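Home Papers Code Datasets People Contact

We use cookies to remember your reading preferences. Accept Decline Settings

4. Collecting the demonstrations

4.1 How we teach the arms

I'll start with the part that ate most of our June, the teaching itself. Wandine (our name for the whole two-arm setup, software included) learns from people who drive the arms from a distance and do the job the way they'd like it done. The operator holds a pair of hand controllers, the arms follow, and everything the arms do gets written down along with what the cameras saw. A demonstration is one run of that from start to finish, and the learned policy never sees anything else.

We tried the other common way first, and I still have a soft spot for it. You grab the arm, push it through the motion, and let the joints record themselves. For one arm that's lovely! You feel the weight of the thing and you know right away when you're asking for something silly. With two arms it gets awkward fast, as one person has only two hands and both of them are now busy wrestling with links instead of thinking about blocks. Your own body also ends up in every camera view, and a policy trained on pictures of somebody's elbow gets a bit confused once the elbow goes away. So we kept hand guiding for setting the start poses and moved everything else over to remote control.

The remote control layer is called Vurel. It takes the pose of each controller, scales it down, and sends it on to the matching arm. Scaling matters a lot more than I expected. At one-to-one the operators felt quick and brave and knocked things over. Slowed down too much, they kept running out of room and had to clutch, meaning let go, bring the hand back, and grab again. Every clutch leaves a little pause in the data, and a policy is very happy to learn pauses. We ended up with one setting for big moves and a finer one on a thumb switch, and people flipped between the two without being told when.

4.2 The task

The job is sorting small colored blocks between a tray and a basket that share the tabletop between the arms. It sounds like a toy problem, and I suppose it is, but it has most of what makes this kind of work hard. Blocks packed closely together don't leave much room for a finger pad. You have to come in from above, often at a slant, and sometimes nudge a neighbor over before you can get a grip. Then there's placing, where operators differ wildly. Some drop a block from well above and call it done, and others lower it all the way and line it up with the ones already there (guess which kind is nicer to learn from).

We asked operators to use whichever arm was closer and to keep the other one out of the way. That last bit took practice. The idle arm isn't really idle, it's being held up by a person who has forgotten about it, and it drifts. In our first batch the drifting arm regularly wandered into the working arm's space, so Vurel now has a hold button that freezes one side.

Figure 2. The two-arm workspace, with the block tray between the arms and the orange mesh basket below the right gripper.

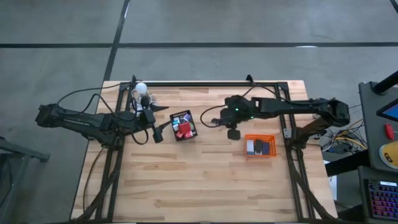 The 3 operators each had a short warm-up that we threw away, and then we recorded until we had more than 4,000 demonstrations. I went through a good share of them myself, sped up, with coffee. We kept failed grasps as long as the operator recovered, and I'd argue for that choice pretty strongly. A policy that has only ever seen clean picks has no idea what to do after a miss. It closes on air and carries the air over to the basket very carefully.

What we did cut were the runs where the operator stopped to think for a long time, or changed their mind halfway and put a block back. We mark these with a small tool called Numdale, which plots gripper opening against time and lets you drag over the bad stretch. It's ugly, but it made the cleanup bearable. A run with no complaints gets the tag Ok and goes straight into the training set.

4.3 Does the style of the operator matter?

Yes, more than we'd like. We trained one policy on everybody's data mixed together and one on the data of our most consistent operator alone, then gave both the same test layouts. The mixed policy finished 40 of its trials and the single-operator policy finished 68, even though it had far less to learn from. Watching the mixed one is a little painful. It starts toward a block the way one person would, switches to another person's approach angle partway down, and ends up hovering.

I don't take this to mean you should find one good driver and chain them to the controllers. The single-operator policy was brittle when we moved the basket by a hand's width, and the mixed one coped better there. Our guess is that agreeing on a few habits beforehand (approach height, which arm goes first, when to let go) would get us most of both. We wrote those habits down on one page for the next round of recording, and the comparison in Section 5 uses the data as it was before that page existed.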